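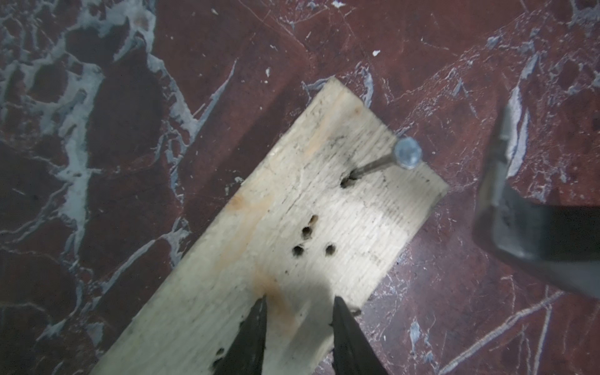
Photo: Clakora

Testers wanted: help us try out the Brerkik workshop gripper kit

Do you have a bench, a bit of spare time and a healthy supply of old timber? Clakora is looking for people to take part in a home and workshop trial of the Brerkik, a two-fingered gripper kit with a small camera at the wrist, made to go on a light benchtop arm. We've been working on it for a good while now, and we would dearly love to see how it gets on with people who didn't build it and don't already know its moods.

The trial is all about nails. Pulling them, straightening them, holding them steady while a hammer is brought over, and dealing with the ones that went in crooked years ago and have stayed that way (a nail with its head well proud of the board and its shank on a lean is exactly the sort of job we have in mind). Clean new pine is easy enough to come by, so we are especially keen on weathered boards with old holes, rust marks and chipped spots, the kind that most of us have stacked behind a shed somewhere and keep meaning to use.

Who we'd like to hear from

You don't need to be an engineer, and you don't need to have used a robot before, although you're very welcome if you have. Salvage yards, furniture restorers, school workshops, community sheds and keen tinkerers at home are all a good fit. You should be 18 or older, comfortable with ordinary hand tools, and happy to read a setup guide from front to back before plugging anything in. You'll need a sturdy flat surface, a power point close by and a computer with a USB port. Stone, timber and concrete surfaces are all fine, so please don't go buying a new bench on our account!

What's involved

We will lend you the full kit, arm included, for the length of the trial. You'll be asked to run 2 sessions a week at whatever time suits you, using our Skasinness software to guide the arm through each task and save the recordings. After every session there's a short form to fill in, with plenty of room at the bottom for grumbles. We read all of it, and the long rambling answers are often the ones we learn the most from.

Each household or workshop that completes the trial will receive $574 and may keep the spare set of finger tips. We pay for shipping both ways. Recordings are used for improving the Brerkik and its grip settings, and you can ask us to delete yours at any stage, including after the kit has gone back.

A few practical things

Wear eye protection whenever there's a nail in play, and keep children and pets out of the room while the arm is powered. The kit arrives in one box, and you'll want a second pair of hands to lift it. Our earlier trial in February was run on the Jireš model, so if you took part in that one you are very welcome to apply again, but please tell us so we can send you the right guide.

How to apply

Send us a note through the contact form on the Clakora website with the subject line "Brerkik trial". Tell us a little about your space, the kind of timber you usually work with and any arm or gripper you've used in the past. A phone snap of your bench is helpful, and there's no need to tidy up first.

Applications close June 9, 2026. Everyone who writes in will get a reply, whether or not we have a kit for them this time.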